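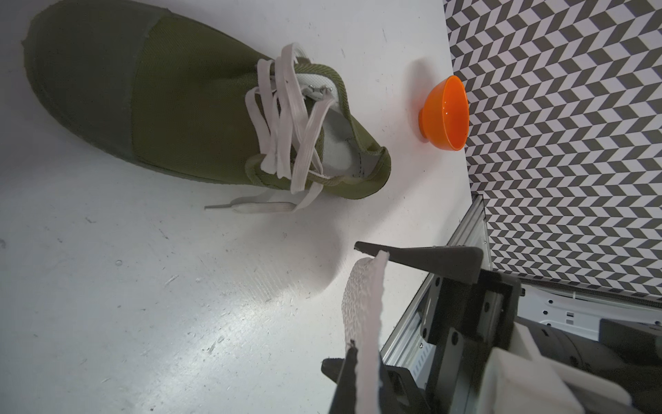
Abb. 1: Hoher Stoffschuh in Olivgrün mit weißen Flachsenkeln, rechts daneben die orange Kunststoffschale

Projektbericht im Modul Produkt und Gebrauch
Hochschule Jamberg, Sommersemester
Thema: Pflege und Aufbewahrung von Stoffschuhen in kleinen Wohnungen

1. Ausgangslage

In vielen Einzimmerwohnungen teilen sich Schuhe, Geschirr und Putzsachen dieselbe Wand. Das Wohnheim Pirance, auf das sich unser Projekt bezieht, hat zum Beispiel keinen eigenen Flur. Wer zur Tür hereinkommt, steht neben der Küchenzeile. Schuhe werden dort abgestellt, wo gerade Platz ist, und bleiben meistens geschlossen und mit eingelegter Sohle stehen. Wir wollten einen Ablauf für die Pflege beschreiben und dazu eine Ablage entwerfen, die auf 80 cm Breite auskommt. Der Entwurf trägt den Arbeitstitel Ona.

2. Material

Als Beispiel diente uns ein knöchelhoher Schuh aus Canvas. Die Kappe und der Sohlenrand sind dunkler als der Stoff, das Futter ist weiß. Dieser Schuhtyp ist für die Aufgabe gut geeignet. Der Stoff nimmt Schmutz schnell an, und am weißen Futter sieht man jeden Rand. Die Schnürung reicht weit nach oben, der Schuh lässt sich also nur dann richtig öffnen, wenn die Senkel ein gutes Stück gelockert werden. Das kostet Zeit und wird im Alltag gern ausgelassen.

Zum Material gehörten außerdem Einlegesohlen, ein Stück weißer Stoff mit strukturierter Oberfläche und etwas Geschirr. Das Geschirr haben wir dazugenommen, weil die Ablage in einem Raum stehen soll, in dem auch gegessen wird. Ein Paar Schuhe brachte auf der Küchenwaage 1126 g, ein zweites Paar in leichterer Ausführung 546 g. Für die Belastung der Böden haben wir mit dem schwereren Paar gerechnet.

3. Ablauf der Pflege

Der Ablauf hat 5 Schritte. Zuerst werden die Senkel gelockert und die Zunge nach vorn gezogen. Danach kommt die Einlegesohle heraus. Trockener Schmutz wird mit einer weichen Bürste entfernt, auch am Übergang zwischen Stoff und Sohlenrand. Flecken werden mit einem feuchten Tuch und wenig Seife betupft, von außen nach innen. Zum Schluss trocknet der Schuh offen bei Zimmertemperatur. Die Heizung ist dafür ungeeignet, der Kleber kann sich lösen.

In der ersten Fassung stand das Herausnehmen der Sohle am Ende. Wir haben die Reihenfolge im Mai geändert. Beim Bürsten fällt Schmutz in den Schuh, und der bleibt sonst auf der Sohle liegen und wird beim Feuchtreinigen verteilt.
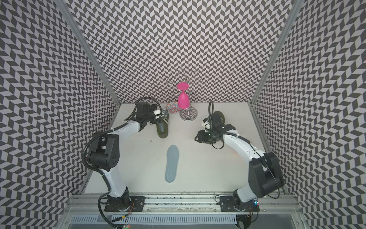 Wie lange sollen Einlegesohlen nach dem Tragen auslüften?
Über Nacht reicht in der Regel. Nach einem Regentag sollten sie länger draußen bleiben, bis sich auch die Unterseite trocken anfühlt.

4. Ablage

Ona besteht aus zwei getrennten Bereichen. Unten stehen die Schuhe auf einem Lattenboden, darüber hängen die Sohlen einzeln an einer Leiste. Zuerst waren Klammern vorgesehen. Sie haben bei weichem Schaum Druckstellen hinterlassen, deshalb sind es jetzt schmale Bügel. Der obere Bereich ist für die Küche gedacht und hat eine geschlossene Rückwand - die Schuhe sollen keine Verbindung zum Geschirr haben.

Bei den Gläsern haben wir uns an einem verchromten Glasständer orientiert, an dem das Weinglas kopfüber hängt. So gelangt weniger Staub in den Kelch, und der Rand steht nicht auf. Für Schalen genügt ein flacher Boden mit Vorderkante. Leichte Schalen aus Kunststoff rutschen ohne eine solche Kante leicht nach vorn.

Das Modell im Maßstab 1:1 wurde aus Pappe gebaut, die Leiste aus Rundholz. Die Bügel stammen aus dem Materiallager der Werkstatt Cui.

5. Offene Punkte

Der Lattenboden lässt Sand durch, eine herausnehmbare Wanne fehlt noch. Für hohe Schuhe muss der Abstand zwischen Boden und Leiste größer werden, sonst stoßen die hängenden Sohlen an den Schaft. Ungeklärt ist auch, wohin die Senkel kommen, wenn sie gewaschen werden. An der Leiste wäre Platz dafür, allerdings nur, wenn dort gerade keine Sohlen trocknen.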